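Ticket 91: right hand lags in shelf teleop
Opened by Freya Garside

Hi Janaka! I'm recording shelf demos in the Vilska sim, and the right hand trails my controller by a good beat (left one's fine). Restarted twice, no luck.

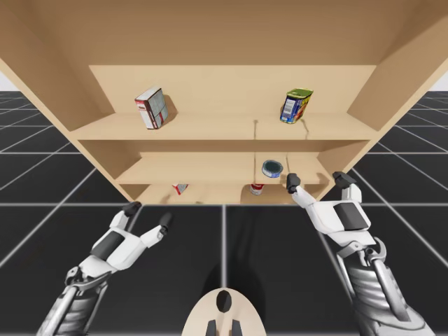
Do I have to redo my 12 saved demos?
Keep them, just tag them "lag" so training skips them.

Update, 2:30 p.m.: turned off smoothing on the right controller and wow, so much better! I'll do 30 fresh ones tonight.

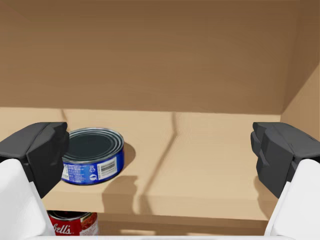
Gripper view, blue can on the upper shelf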